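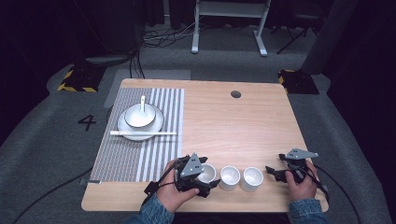

Ticket 2473
Subject: Left gripper dropping out during open day demonstration
Site: Hedham, demonstration hall, station 4
Opened by: Denise Cropper, Visitor Programs
Assigned to: Areeba Swati, Technical Support
Priority: High
Status: Resolved, monitoring

Reported problem
During the morning session of the March open day, the left hand-held gripper at the table-setting station stopped reporting its jaw position on three occasions. The right gripper was not affected. Each dropout ended without action by the operator, but the recording in progress was rejected by the Todeo software with error 376. Visitors from Condance were present for the second and third dropouts.

Log

9:40 a.m. (A. Swati)
Request received. Operator asked to pause between recordings. Software restarted. Both grippers listed as connected.

10:05 a.m. (A. Swati)
Fault repeated while the operator was reaching for the cups. Exchanged the cables at the hub. The fault remained with the left gripper, so the hub port was ruled out.

10:20 a.m. (G. Lambert)
Inspected the left cable. The connector moves slightly in its socket when the cable is pulled toward the floor. No damage to the outer cover.

10:50 a.m. (A. Swati)
Fitted spare cable 157 and left additional slack at the table edge. Ran the full place setting twice with no dropout. Demonstration resumed at 11:00 a.m. with the approval of Maureen Wragg.

3:30 p.m. (D. Cropper)
Afternoon session completed. No further errors displayed. The Condance party has asked for a copy of one complete recording. Please advise whether this may be released.

4:15 p.m. (A. Swati)
Recording 258 is complete and may be released once Ms. Wragg has signed the visitor data form. Original cable tagged and sent to Entwistle for testing.

Outstanding
Cable test report from Entwistle. Replacement spare to be ordered by G. Lambert. Ticket to remain open until both items are received.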